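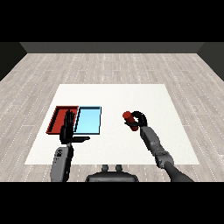

The Floor Comes First

When Tyra Sandberg bought her narrow house on Jurka Street, she had a list of things to fix. The kitchen was at the top. The floors were near the bottom, under the gutters. She changed the order after one winter.

"I could hear every step from every room," she says. "I could hear the dog think about getting up."

The old pine boards had been sanded so many times that the tongues were showing. She got three quotes. The lowest, to patch and refinish what was there, was $3,748. The next was $3,913 for new planks on the ground floor, with the stairs left alone. She does not like to talk about the third.

She went with the new planks and hired Valentyna Dovhaniuk, a floor layer with 23 years in the trade. Dovhaniuk spent most of the first morning on her knees with a long level and a pencil, marking the low spots in the subfloor.

"People want to talk about color," Dovhaniuk says. "I want to talk about flat. You can live with the wrong color."

Her other subject is moisture. She had the planks brought in and stacked in the front room with strips of scrap between the layers, and then left them there for six days. Sandberg ate her dinners standing up in the kitchen. A customer on another job once talked Dovhaniuk into starting the same afternoon the wood arrived, and by April there were gaps she could slide a coin into. She went back and fixed them without charging, and has not been talked into it again.

Noise is a separate matter. Wood laid tight over joists will carry footsteps through a house, and a thick pad underneath can make the boards flex and wear at the joints. Hsin-yi Au, who rents the upstairs of a similar house two doors down, never touched her floor at all. She put down wool rugs with felt under them and moved her desk off the squeaky board. Her downstairs neighbor stopped leaving notes.

Sandberg has rugs now too, a runner in the hall and a square one by the stove. She vacuums with the brush bar off and keeps the leftover planks under her bed - one full box and a few odd lengths. Dovhaniuk told her to write the name of the finish on the box in marker.

The gutters are next. The kitchen still has its brown tile, and two of the cabinet doors don't close.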